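Is there any real standard for collecting demos with hand-held grippers in people's homes?

Asked in: Robots and Automation > Rules and Good Practice

I coordinate home recording for a small outfit called Dollov. We send people out with hand-held grippers, two per person, and they do chores in their own bedrooms and kitchens while the grippers record. Folding, mostly. A client has now sent us a document titled "Langat Good Practice Guide for Domestic Demonstration" and wants us to sign that we follow it. It runs to 155 clauses. Some of it is sensible (get consent in writing, keep kids out of the room). Some of it reads like it was copied from a factory manual. Clause 31 wants a marked floor zone around the operator. In a bedroom?

My questions. Is this thing a standard in any sense, or did somebody just type it up? Do the robot safety standards even apply when there is no robot arm, only a person squeezing a tool? And what do you do about personal stuff in the background? The guide says "the environment shall be neutral," and I have no idea how to get a neutral environment out of a house somebody lives in.

We have 300 sessions left to record and I would like to not redo them.

3 answers

Answer 1

Just sign it. Everybody signs these. The client never checks. We signed one for the Stokormont job and never heard a word about it again. As for the floor zone, put some tape down and take it up when you're done.

Comment: Please don't sign things you aren't doing. If there's a complaint later, that signature is the first thing anyone will pull out.

Comment: ok but has that ever happened to you

Answer 2 (accepted)

I've read more of these guides than I care to admit, and I'd start by asking the client who wrote it, who reviewed it and what happens when somebody fails it. If the answer to all of that is "our operations team," you have a contract attachment with numbered paragraphs. That can still bind you, because you signed it, but it isn't a standard and you're free to argue with it line by line.

On safety: the industrial robot standards are written around machines that move under their own power. A gripper that closes only when your hand closes it is a hand tool for most purposes. Check whether yours has a motor in it -- a few do, and then pinch force becomes a fair question. Otherwise you're left with dull hazards. Sore wrists, cords, batteries, tripping over the laundry. Our own rule is a break after 2 hours and it gets ignored, so I won't pretend it's worth much as written. Strike the floor zone clause and offer a clear walking path instead. I've never had a client refuse that.

"Neutral environment" is where I lose patience. The whole reason for paying people to record at home is that homes aren't neutral. If you make them strip the walls and buy plain bedding, you get a bad copy of a lab, and then somebody downstream wonders why the policy falls apart on a flowered quilt. What you do need is a short list of things that must not be recorded: faces, mail, medicine labels, screens, family photos, anything with an address. Check it before the session starts, with the person who lives there standing next to you.
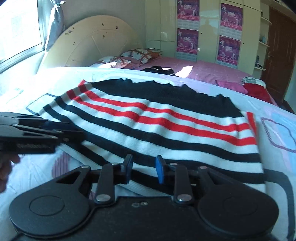
The other thing to push on is the review. The Langat text says all footage "shall be screened." Screened by whom, against what, and how many frames? I was on a project out of Druscombe where 2,000 clips were marked as screened, and when I asked for the log, the log was a column of the word "yes." Ask for a named reviewer, the list they checked against and a note of what they removed. If the client balks at that, you've learned how seriously they take their own guide.

Consent matters more than any of it. Get it from every adult in the house, including the ones who aren't recording, and make it possible to withdraw a single room or a single session. Most forms I see are all or nothing. Shadows, reflections and hands count too if you promised people they wouldn't be recorded, so don't promise that.

I would send back a marked-up copy with the clauses you accept, the ones you strike and the ones you'll meet another way. Keep it to a couple of pages.

-- Enikő Bozsik

Comment (from the asker): Thanks. I asked who wrote it. The reply was "it was developed in line with industry expectations." So I guess I have my answer. Ours have no motor, by the way, I checked.

Comment: Industry expectations, ha. Did they say which industry?

Answer 3

Mostly agree with the above, but I'd be careful with "it's a hand tool." Your insurer may see it differently, and so may whatever workplace rules cover people you pay to work at home. That varies by place. Call and ask before you put it in writing to a client.

Also, some labs do want plain backgrounds for calibration clips. Could be the neutral clause got lifted from that and pasted over everything. Ask if it can be limited to the first recording of each session. We got ours changed in July that way, one email.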